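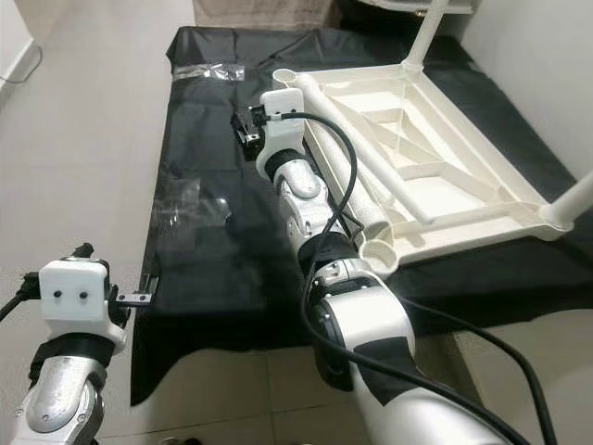
Our project was the upkeep of the two-armed cell we call Skameck, which spent the whole term on one job, fitting the legs to small white plastic furniture. Rizwan Jayawardena looked after the grippers and I looked after everything else, mostly cables (so many cables!), with Pranab Paul kindly supervising us both.

## Setting up

We begin each morning by laying the black cloth over the platform and smoothing out the worst of the folds. Then come the wrist screws, 19 of them on our checklist, and after that a slow walk through the full reach of both arms, watching that each gripper cable keeps a nice generous loop.
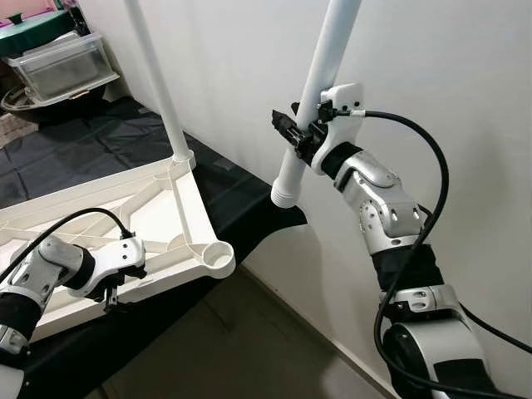 Our first loops were far too short and one connector worked itself out in March, which cost us a whole afternoon and a good deal of tea.

## Routine care

- Wipe the gripper fingers and feel along them for wear.
- Press each cable connector home by hand, with the power off.
- Check the finger alignment every 1,000 grasps and write it in the log, which stood at 3,602 when we handed it over.

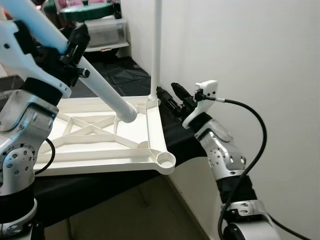

## Still to do

Rizwan would like spare fingers kept in the drawer, and I would dearly love proper cable clips.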